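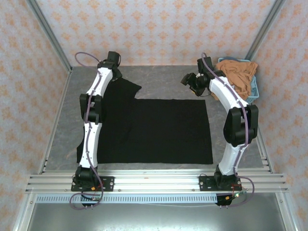

I'd been at the Thursday club for maybe ten minutes when Nandini Gowda handed me a clipboard and told me to keep score. Fine by me! The Rundberg students have been teaching two robot arms to fold laundry since November, and they take it very seriously (there's a trophy, I've seen it, it's hideous).

Black clothes are the nightmare, she told me. On a dark shirt the creases hardly show, so the software has trouble telling a sleeve from a hem. Her team has logged 1,396 practice folds and wants 2,000 before they face Oleck in the finals.

Gaétan Friesen handles the grippers, and he let me try driving one. I have folded my own shirts for decades and I could not pinch a cuff to save my life. I got it on my sixth go and yelled so loud that somebody came in from the hallway.

They gave me a score too, for the record – 118 points out of 500. Gaétan says the club's first robot run got less than that, and I'm choosing to believe him.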